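7. Running the bottle sorting demonstration on an open day

This section is for the person presenting the two-arm table to visitors. It assumes the table has been installed as in section 4 and that both arms have passed the start-up check in section 5. The routine was written for the Prollcombe open day on 26th November and has been kept for later visits.

7.1 Before the doors open

1. Put the barrier posts out. The rope must stand 800 mm from the front platform on all sides that visitors can reach.
2. Wipe the tabletop with a dry cloth. Do not use spray cleaner near the rails.
3. Check that each purple cable can move freely through the full reach of its arm. Replace any tie that has worked loose.
4. Stand the bin at the right-hand side of the table, inside the reach of the right arm.
5. Switch on the controller and load the routine named Sunum.
6. Set the speed limit to 160 mm per second. The limit used in the workshop is 500 and must not be used with visitors present.

Caution: Only empty plastic bottles may be used. Glass, cans and bottles with liquid in them must be kept away from the table.

7.2 Giving the demonstration

1. Ask the group to stand behind the rope. No more than 27 visitors may be in the bay at one time.
2. Lay the bottles on their sides near the middle of the table. Leave enough space beside them for the fingers to close.
3. Step back behind the rope and press Start on the pendant. Keep the pendant in your hand until the run has ended.
4. Let the arms clear the table. Do not reach in to straighten a bottle while the routine is running.

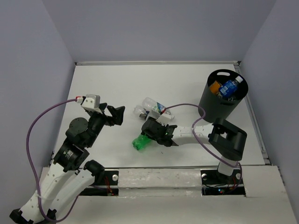 5. If a bottle is dropped on the table, wait. The routine will try again twice before it asks for help.
6. If a bottle falls on the floor, leave it there until the run has ended.
7. When the pendant shows Finished, press Hold before going to the table.

Note: Crushed bottles take longer to pick up. Nattawut Wannasri recommends starting each group with uncrushed ones and adding a crushed one on the second run.

7.3 Between groups

1. With Hold on, empty the bin and put it back in the same place.
2. Look over the fingers of both grippers for bits of label or glue.
3. Enter the run in the Jerneo log sheet, with any stops and the message shown.

Warning: If an arm stops with a red message on the pendant, do not restart it in front of visitors. Press the emergency stop, move the group on and call Paweena Nakpan. See section 9 for the list of messages.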